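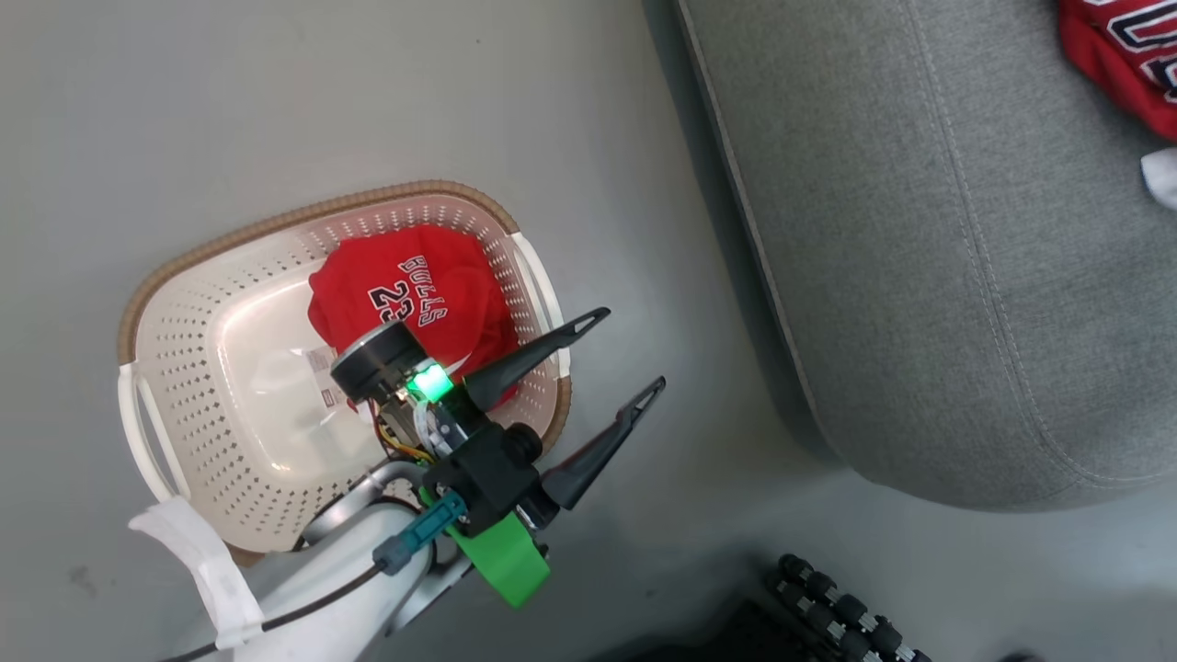 **Relatório de progresso - Percurso pedestre Kastthorpe-Wynne**
Segundo período de execução, até ao final de abril

O traçado está fechado em 12 dos 16 troços previstos. Os quatro que faltam ficam todos entre o colo e a aldeia de Wynne, onde a neve só deixou passar a equipa na última semana do mês. A marcação desses troços transita para o próximo período, sem alteração do custo aprovado.

## Trabalho feito

- Sinalização pintada e postes colocados desde Kastthorpe até ao abrigo intermédio.
- Passadiço sobre a ribeira reparado. Foram substituídas as tábuas da margem esquerda e o corrimão.
- Ponto mais alto do percurso confirmado por GPS: 1644 m. O folheto antigo indicava outro valor e vai ser corrigido na reimpressão.
- Acordo assinado com a Fatover para o transporte de bagagem entre alojamentos. O serviço funciona todos os dias, exceto à quinta-feira.

A formação dos guias locais decorreu em Kastthorpe e incluiu primeiros socorros, leitura de carta e uma saída com pernoita. Dois formandos desistiram por motivos de trabalho e as vagas não foram preenchidas.

## Despesa

Do adiantamento recebido restam 3000 euros, reservados para os painéis informativos. A Rustetti apresentou o orçamento mais baixo, mas o prazo de entrega é longo - pedimos que seja revisto antes de adjudicar. As faturas do passadiço e da formação seguem em anexo.

## Dificuldades

O estacionamento em Wynne continua por resolver. A junta propõe o terreiro junto à escola, que nos fins de semana serve de feira. Sem uma alternativa, os caminhantes que terminam ali vão depender do autocarro das 17h40, e este não circula aos domingos.

A água do abrigo também precisa de nova análise. A primeira amostra chegou ao laboratório fora do prazo e não foi aceite.

## Próximo período

1. Marcar os quatro troços em falta.
2. Adjudicar e instalar os painéis.
3. Repetir a análise da água.
4. Fazer o percurso completo em quatro dias com um grupo de teste, usando o transporte da Fatover.

Pedimos autorização para passar a verba não gasta em alojamento da equipa para a rubrica de sinalização.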